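I pack orders for a living. Small parts mostly, the kind that come in by the sack and leave in little trays, and I've been doing it at Cestham long enough that my hands get on with it while my head is somewhere else entirely (usually lunch).

So when Skye Gourlay, our shift lead, told the 8 of us that an arm was going to learn the sorting, I had opinions! I still do, they've just moved around a bit.

My first worry was the obvious one. Twenty-three years in this business and you've seen a few people walked to the door with a cardboard box. We asked straight out and were told no jobs would go this year. Fine. I'd like to hear what happens the year after, and I'd like it on paper, and I don't think that makes me an enemy of progress.

The practice table is where I changed my mind on some of it. It's toy bricks and a blue bin, and the job is to pick up one thing and put it in. I do that 2000 times a shift and I'd never once thought of it as hard.
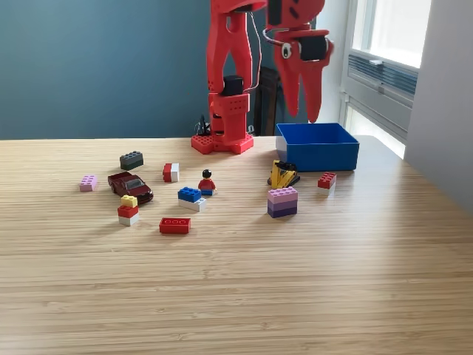 The red arm at the practice table, googly eye and all.

Try explaining to somebody how you pick up a toy car sitting at an angle, when there's a stack of bricks right in front of it. You can't! You just do it. Jarosław Sowa, who sets the thing up, spent a whole afternoon asking me why I grab from the side and when I decide to let go, and I came home feeling like I'd been interviewed for a job I already had. All that knowledge was in my wrists - and it's worth money, or they wouldn't be asking for it.

That's my real complaint. If we're teaching the machine, teaching should be on the pay slip. Right now it's "helping out," squeezed in between orders, with the same targets as before.

I'll happily give up the sorting, my thumbs would thank you. But I want the next job up, the one where you look after the arm, to be offered to the packers before it gets advertised anywhere else. I've asked Skye twice now and I'm going to ask again at the September meeting.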